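Running the Picture Frame Demonstration on an Open Day
Fitzgerald Handling Guides, 8 June 2021
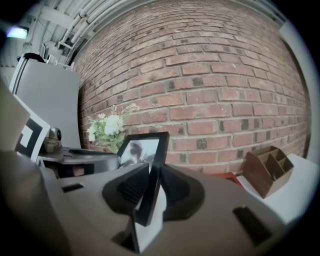 A picture frame held between the two soft fingers of the hand-held gripper, with the brick wall behind.

The procedure covers the hand-held gripper station as set up at the Honuvstead open day. Allow 30 minutes for preparation.

1. Clear a path for the frame between its start and end positions. Keep flowers and desk items outside it.
2. Open the fingers fully and bring them to either side of the frame.
3. Close slowly until both finger pads touch. Stop when the frame no longer slides - more force only bends the pads.
4. Lift by 7 cm and hold. Visitors should be able to see both contact points.
5. Move to the end position at a steady speed. A tilted frame is acceptable if it does not turn in the grip.
6. Lower until the bottom edge rests on the table, then open.

Let each visitor try one cycle. Glass and glossy prints cause glare under ceiling lights, so turn the frame slightly before recording. Wipe the pads between groups with a dry cloth.

Log failed grips on the Trirkari sheet, one line per attempt.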